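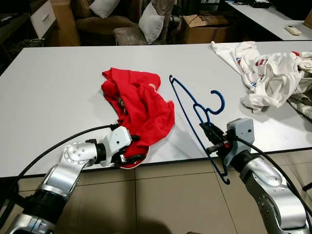
Rutilio Manríquez

Revisión de seguridad, puesto de doblado y embolsado, turno del viernes

1. Cables de las dos pinzas. Conforme. El de la izquierda cruza la mesa; pedí a Faustino una canaleta.

2. Mesa despejada. Con observación. Las prendas blancas siguen quedando a la derecha, dentro del alcance del brazo. ¡Bandeja aparte, por favor!

3. Parada de emergencia. Conforme, probada a las 8:20 con Nii Darko.

4. Velocidad limitada a 600 mm/s con personal cerca. Conforme.
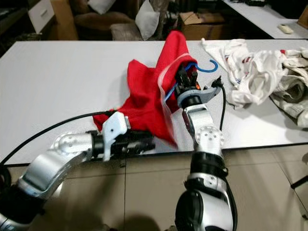 Puesto 804. Prenda roja, percha azul y bolsa transparente.

5. Bolsas. Pendiente. Falta decidir quién repone y con qué aviso al operador.

6. Rotación. Conforme, y me alegra mucho: Crisóforo embolsaba a mano toda la jornada y ahora alterna 20 minutos de supervisión con control de costuras (dice que la muñeca le duele menos, y ya está enseñando a los del turno de tarde).

7. Formación. Pendiente Emerson Siqueira, módulo de rearme. Hasta entonces no rearma solo.

Próxima revisión: octubre.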